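Weighing parcels, and what I got wrong
Posted 18th November by Mateja Stojanović

I've been doing the outgoing parcels at Rellevent for a while now, and people keep asking me about mailer bags, so I'm putting what I know in one place. It's mostly about soft bags. Boxes are easy and I don't have much to say about them.

The first thing is the plastic. We switched to poly mailers in January after years of using cardboard for everything, including clothes, which was silly. The bags are cheap and they take up hardly any shelf space. A box of 1000 fits under the bench. They also wrinkle as soon as you touch them, and a wrinkle across a label can mean it won't scan. I press the label down from the middle outward with the side of my hand.

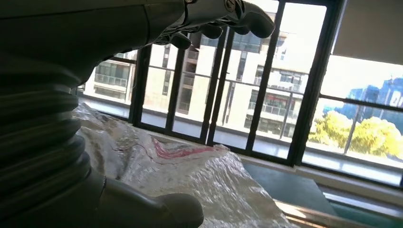 Crumpled plastic by the window.

The second thing is the table. I used to weigh on whatever surface was free and carry the parcels across the room. Now the crate and the scale share one green table, and the conveyor is right next to it. The bags wait at the back and to the left, the crate goes in the middle, and the scale stays on the right. It saves a lot of walking. The soft bags do slide and hang over the edge if you pile them, so I try to bring only a few over at a time. I don't always manage it.
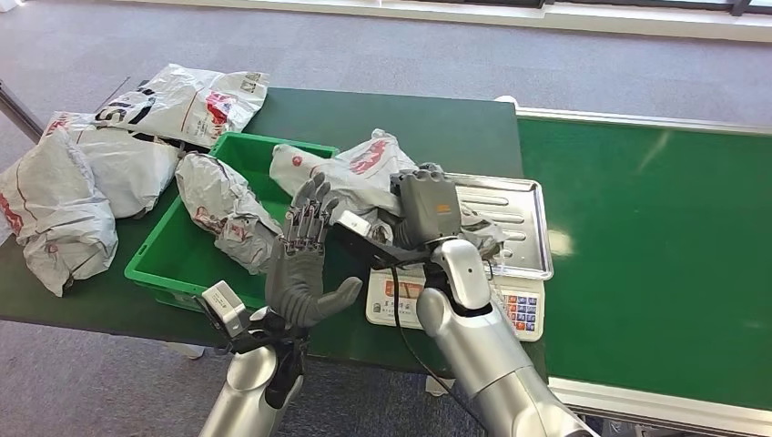 The scale

Ours has a steel tray with raised edges. I like the edges. A bag that sags will usually stay put. Before this one I had a flat kitchen scale from Cuevas, and long parcels would droop over the side and touch the table. The reading came out low and I didn't notice for weeks. One customer in Skevitton paid for a small packet and I had sent something well over the limit. The surcharge came to me.

So check that no part of the bag is resting on anything else. Zero the scale with the tray empty. If the number jumps around, wait five seconds and read it again. 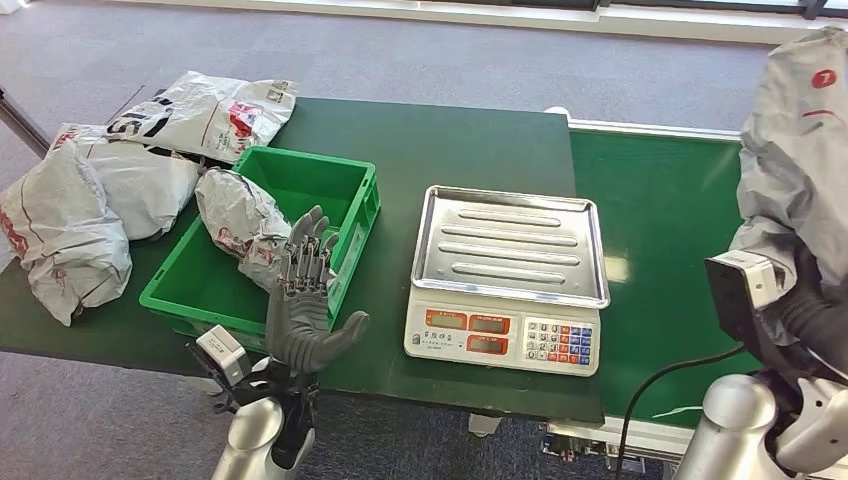
Mailers on the left, scale by the conveyor.

I tried weighing everything in the crate and subtracting the crate. It worked on paper, but I kept losing track of which bag I had just added. Samance, who we ship with, want a weight for each piece anyway, so I gave that up.

Light matters more than I expected. Gray plastic is shiny, and with daylight coming in on one side 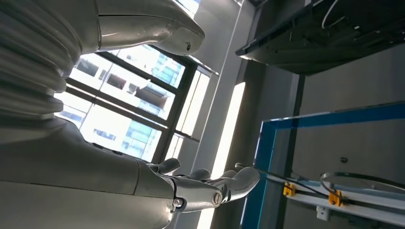 and a lamp on the other, the small print on a label can be hard to read. I turn the bag until the glare moves off it. Some 20 labels in, my eyes get tired and I take a break.

Last job of the day is the log. I write the weight and the last four digits of the tracking number in a notebook, and put a check mark when the parcel goes out. The last one I wrote in was 1722. I'm still using the same pencil.

Last updated: added the part about the crate.

Contact | Copyright Mateja Stojanović | Back to top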